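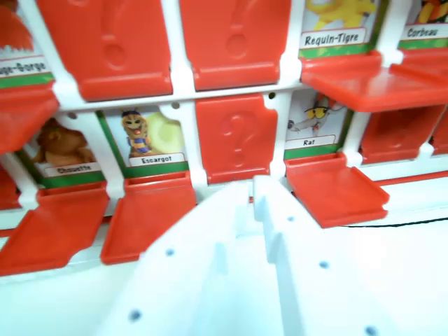

**Tadirari, 27 February 2020**

If you have a two-fingered gripper and a flip-card guessing game, you already have most of what you need for a really enjoyable afternoon, and I'd encourage anybody to try it. The flaps are small, they sit close together and they have a way of showing up every sloppy habit you've picked up. Here at Rodix we keep a set of house rules for this sort of tabletop work, and I'm passing them along as a walk-through so that you can borrow whichever ones suit your own bench.

## Before you switch anything on

Clear the table first, and I do mean every bit of it. Screws, tape ends, snippets of wire, your coffee. Then follow every cable with your finger from one end to the other. A thin cable lying on the tabletop is easy to forget when you're thinking about the game, so if one passes anywhere near the board, either route it behind or tape it flat, and check it again after lunch.

Next, fix the board down. Ours has a base ledge, which is a handy place to butt a stop against. Push the board with your thumb, harder than you think the gripper will. If it shifts, your taught positions are only good until the first bump.

Write the limits on the run sheet before you start:

- Fingertip force: 5 newtons at most
- Clearance from any neighboring flap: 2 mm
- Approach: slow speed only, from the front
- Stop button: within reach of the person running the job, without standing up

## Teaching the first flap

Pick one flap and stay with it for a while. Bring the closed fingers up in front of it, below the top edge, and stop there. Have a good look from the side as well as through the wrist camera – a camera that close to the fingers is lovely for lining up left and right, and much less helpful for judging depth.
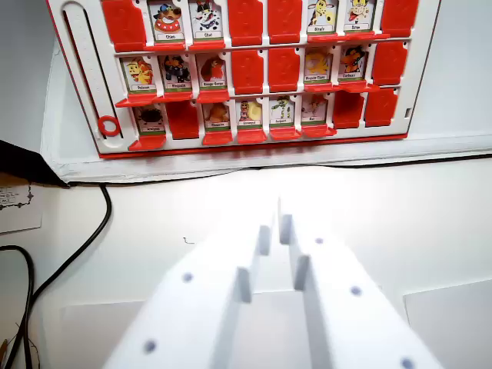 *Fingers in front of the board, with Chouette, Écureuil and Serpent standing in the bottom row.*

When you're happy, step forward in small moves with your hand on the stop. Save the approach point and the contact point separately, and name them after the card, the way it's printed on the label. We once used plain numbers in a project called Beroter, and by position 123 we were all thoroughly lost (and a bit cross with one another, I'm sorry to say).

## Working next to an open flap

A lowered flap sticks out toward the gripper, so the route that was clear a minute ago may not be clear now. Our rule is that the arm backs all the way out to the approach point before it moves sideways, every single time, even when the next card is right next door.
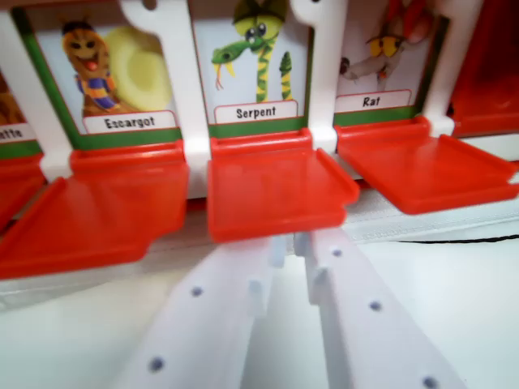

It does feel slow, and people always ask whether they can skip it for neighboring cards. Please don't! Our log stands at 1,124 flap moves, and the bumps we've written up came almost entirely from sideways shortcuts.

## Closing out

Back the arm away, open the fingers, cut the power and only then reach in to reset the flaps by hand. Fill in the run sheet while you still remember what happened, including the dull parts, and leave it clipped to the Goh folder for whoever has the bench next.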